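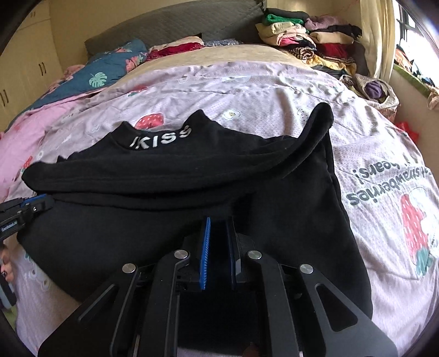
4.2 Loan records and provenance gaps

The Truddale register lists 2,845 objects, of which 48 were textiles returned to their source communities under the Womico agreement. For 26 of these the place of acquisition was missing - a gap that delayed transfer but did not prevent it. 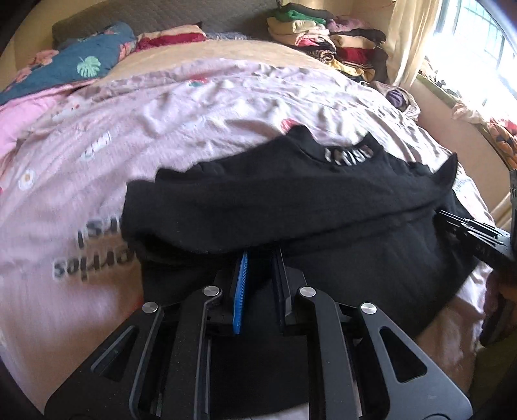

Figure 3. Black knitted garment held near its lower edge by a gripper, on a pink bedspread.

Claims lodged without a named maker were assessed under the Tsuji criteria, as set out in Section 3.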